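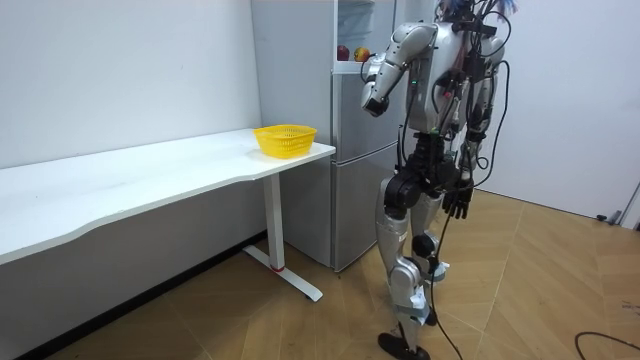 Where should we start when the shared refrigerator is a mess? At the top compartment, with the door open and a table next to it, so that every item has a place to land.

Good afternoon. My name is Karlijn Aerts and I will speak for 34 minutes about one refrigerator at Mundow. (Pause. Wait for the people who still look for a chair.)

Before the clearing, we made a list of what people kept inside. Most items had no name on them. Some jars came from colleagues who left us in February. So the first rule was simple: everything comes out, and only food with a name and a date goes back.

Slide 2. The basket.
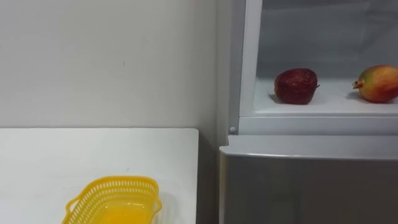
Troels Skov asked me after the rehearsal if one basket is not too small for a whole office. It is small, and I like it for this reason - you fill it, you carry it, you decide, and then you take the next part. With a big box, people only move the mess to another place.

Say also: openings in the sides are good, they make the basket easy to rinse. Handles should be at the short ends. Keep the basket on the table near the front edge, where the hand finds it quickly.

Slide 3. The weekly check.

We do it on Wednesday at 15:00 and it takes around 5 minutes. One person reads the dates, another one wipes the shelf. Þórarinn Kirkegaard wanted to do it every day, but we did not manage this for long.

(If there is time, tell about the soup from Inau. If not, go to questions.)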